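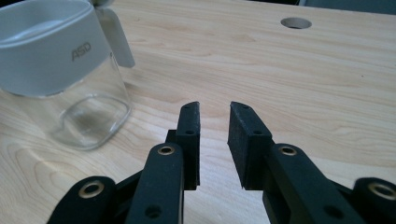

The first thing I asked the lead technician at Lamptey was what broke, and I got a laugh. "You want the list?" Fair enough! We were talking about the Tarkeck project, which had a rough few weeks last November when its hand-held grippers started giving bad readings.

The fault was small and kind of maddening. One of the pivot joints had worn just enough that the fingers stopped closing evenly. "You squeeze, and one side gets there a hair late," the technician told me. "By hand you'd never feel it. The recording feels it." By the time they caught it, 533 recordings had gone in with the wrong finger position, and all of them had to be pulled and checked (I winced, and I wasn't even there).

I asked why the software didn't flag it. "It was watching for a dropped signal, and the signal was fine. It was just wrong." They now close the fingers on a gauge block every 18 recordings and write down the gap.

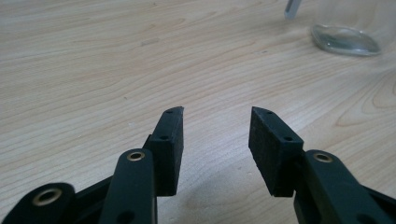 Did anyone get hurt while all this was going on? Nobody did, but one operator pinched a thumb in the linkage a week later while feeling for play in the joint, and that got its own report.

"That one bothered me more than the data," the technician said. The rule at Lamptey now is that you check for play with the tool clamped down and your fingers well clear of the links. The spare joints come from Dutemis, and they swap them on a schedule, worn or not. I asked if that felt wasteful. "Ask me after you've rechecked 533 recordings."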